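Attending the Memorial and Funeral of Councilman Ayaaba: Your Questions

Thank you to everyone who has called, written or stopped by the district office since the news came out. So many of you have asked the same things that we thought it would be kinder to put the answers in one place, and we'll keep adding to the page as the arrangements settle.

When and where is the service?

The public memorial service is on Thursday at 10 a.m. in the Mastdale Civic Hall, with the doors open from 8:30. It should run a little under two hours, though there are a good many people who want to say a few words, and the family has asked that no one be hurried. The burial follows at Carkley Cemetery in the afternoon.

Do I need a ticket?

No, you don't need a ticket and you don't need to have known him personally. The hall seats 700. The front rows on the left are kept for family and the ones on the right for serving and former members of the council, and everything behind that is first come, first served. We are expecting around 1000 people over the course of the morning, so if sitting down matters to you, please do come early!

What if the hall is full?

There will be a screen and folding chairs in the library next door, with sound carried over from the hall. It holds another 130. Beyond that, the service will be played over loudspeakers on the front lawn, and people are welcome to bring a chair or a blanket.
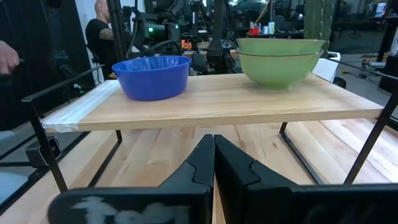 Is the burial open to the public as well?

The procession is, and the graveside is not. The family would like that last part to be private, and we know you'll understand. If you would like to pay your respects along the way, the cars will leave the hall at 12:30 and go up Main Street, past the old council offices where he worked for so many years, and then out along Carkley Road. Please stay on the sidewalk and keep the corner by the fire station clear.

Can I sign the book of condolence?

Yes, and please do. There is one at the district office on weekdays from 9 to 5, and a second one will be in the lobby of the hall on the day of the service. If you can't get to either, send your message by mail or email and someone here will copy it in by hand. We've already had notes from people who moved away years ago - one lady wrote four pages about a streetlight he got fixed for her mother - and the family is reading every one of them.

Should I send flowers?

The family has asked for family flowers only. If you would like to give something, he was very fond of the Plusumside Reading Fund, which buys schoolbooks for children in the east end of the district, and gifts in his name can be left at the office or mailed to us. Checks should be made out to the fund and not to the district.

What should I wear?

Whatever you have that feels respectful. Many people will be in black or in black and red, and some of the older members of the community will be in traditional cloth, but please don't stay home because you're worried about your clothes. He wore the same brown jacket to every meeting and would have been the last person to mind.

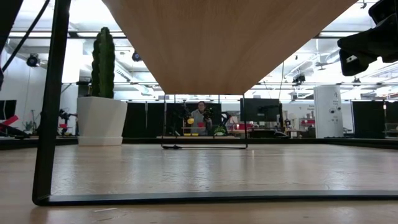

Where can I park?

The lot behind the hall is for family, pallbearers and drivers with a disability placard. Everyone else can use the high school lot, and a shuttle bus will run from there every 30 minutes, starting at 8. The walk is mostly flat and takes ten minutes or so if you'd prefer to stretch your legs.

Will the council offices be open?

They'll be closed all day. Trash pickup goes ahead as usual. The planning meeting set for that evening has been moved to the following week, and anyone who had signed up to speak keeps their place on the list.

What happens to his seat?

We've been asked this quite a lot, and it's a fair thing to wonder. Under the district charter the seat stays empty until a special election is called, and the clerk will post the dates once the council has met. Until then, please bring any problem you would have taken to him to Yaa Agbeko at the district office. She handled his casework and has all of the open files, so you won't have to start over from the beginning.

Who do I call if my question isn't here?

Call the front desk at the district office, or leave a message after hours and we'll get back to you the next morning.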